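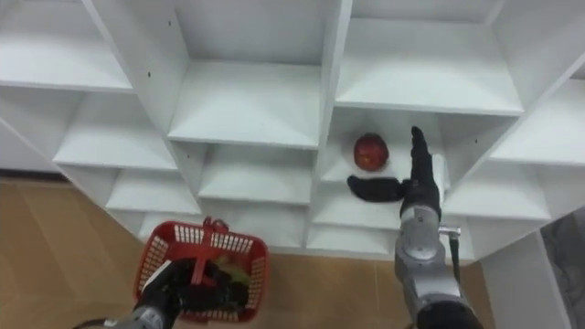
**From:** Palesa Ndlovu
**Date:** Oct 18, 2019
**Subject:** Re: [grendanano-investors] Reinvest or take the cash in December?

Hi Dumisani, hi everyone,

What a great question, and I'm so glad you put it to the whole list! I've been going back and forth on this very thing with my own account, so forgive the long reply.

Dumisani Nkosi wrote:

> My Usari income fund sent the notice for the December payout. I own 2,888 shares and the election form wants me to pick cash or reinvestment by the end of the month. I've always reinvested without thinking. But I'm 3 years from retiring, and bonds are now 40 percent of what I own, mostly through this one fund. Would you keep buying more of it at these prices? Yields look so thin to me. Also, does anybody know if the reinvested part gets taxed? My brother-in-law swears it doesn't.
>
> Dumisani

Taxes first (sorry, brother-in-law). In a regular taxable account, a reinvested dividend is taxed just like one you take in cash. The fund pays you, you owe on it, and the money happens to go straight back into shares. In an IRA it doesn't matter until you withdraw. Which kind of account is yours in? You didn't say, and it changes my answer quite a bit.

If it's taxable, please keep every statement! Each reinvestment is a separate purchase with its own cost. I sold my old Amico shares last spring and had forgotten to add years of reinvested dividends to my basis. I caught it the night before I filed, and fixing it took 933 dollars off the gain I was about to report. I danced around the kitchen.

Now the fun part. Yes, yields are thin, and they got a lot thinner over the summer. The flip side is that the bonds you already own went up in price as that happened, so your 40 percent may be partly the rally and not anything you decided. I'd work out what the share was a year ago before doing anything else.

What I did with mine was switch to cash for the December payout and let it sit in the money market fund. I can spend it, or put it toward whatever has fallen behind – for me that's foreign stocks, which have been left in the dust. No selling, no gain to report, and the mix drifts back by itself. With three years to go, having a little cash build up feels pretty nice too.

Two things to look at on the Usari form:

- Box 2 covers income dividends and box 3 covers capital gains. They're separate elections, and I missed the second one the first time.
- The choice stays in place until you change it, so it'll apply next year as well.

The average duration is in the back of the semiannual report, in that tiny table after the holdings. Głowacki posted a wonderful note on reading it back in the spring – it should still be in the archive under "duration for the rest of us." Worth digging up if you're wondering how far the price could drop when rates turn.

Do write back with the account type and I'll happily go through the numbers with you!

Palesa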